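Surnivier opens its pile of simulated robot runs
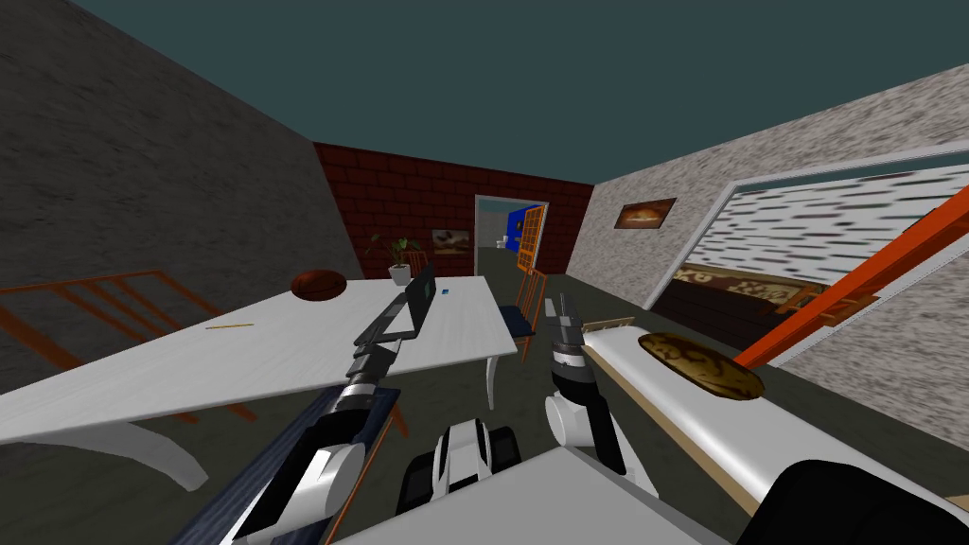

I finally got a Friday afternoon at Surnivier, the little robotics outfit upstairs from the old Plakcombe print shop, and I came home with way more notes than a short item can hold. The news is this: they're putting out a set of 4000 practice runs for two-armed robots, all of it collected in simulation, and anybody who wants to train a model on it can have it starting in January.

The project is called Billano. Stamatia Konstantinidis runs it, and she sat me down at her desk and let me drive before she'd explain a thing (brave woman). You hold a controller in each hand, the arms on the screen do what your hands do, and everything gets recorded, joint angles and gripper positions and the view from the robot's head. One run is one try at one small job. Reach for something by the laptop, pull back, go again. It sounds dull and I was hooked in five minutes flat!

I was terrible at it, by the way. My left arm kept drifting and I had no feel at all for how far down the tabletop was. You lose your sense of depth when you can't lean over and look. Stamatia says new drivers all go through that, and that it takes most of them a couple of days before their runs are worth keeping.

The keeping part is where I'd had the wrong idea. I figured they'd want only the perfect runs, but 941 of the 4000 are failures, and they're staying in with a label. A model that has only ever watched things go well has no clue what to do when a pencil gets away from it, so the fumbles get tagged with the moment they went wrong. Some of them have a recovery at the end, where the driver misses, backs off and gets it on the second try. Those are her favorites. She'd like more of them.

Then there are the rooms. Every so often the software deals out a new one, with different walls and different furniture and different odds and ends on the tables, so the model can't just memorize one kitchen. The color combinations are wild. I asked if a person picks them and she laughed and said no, a person would never. Orange comes up a lot. She's stopped noticing.

Of the full set, 2722 runs were driven by hand by the Surnivier crew. The rest were grown from those, with the computer shifting an object a little and working the arm path out again to match. Stamatia wants people to know which is which, so it's marked for every single run. I think that's the right call, and I told her so, for whatever my vote is worth.

What happens with it next? Margaritis, the warehouse equipment company across the river, is going to train on the set first and then try the result on a real pair of arms in its own test room. That's the step everyone upstairs is nervous about. Arms that behave beautifully on a screen can get pretty clumsy once there's real weight and real friction, and Stamatia wouldn't give me a prediction no matter how I asked.

They're also looking for 5 more part-time drivers, evenings mostly. No robotics background needed, but you do have to be patient and okay with doing the same reach over and over. Stop by the front desk and ask for the sign-up sheet. My own runs, I'm told, went in with the failures.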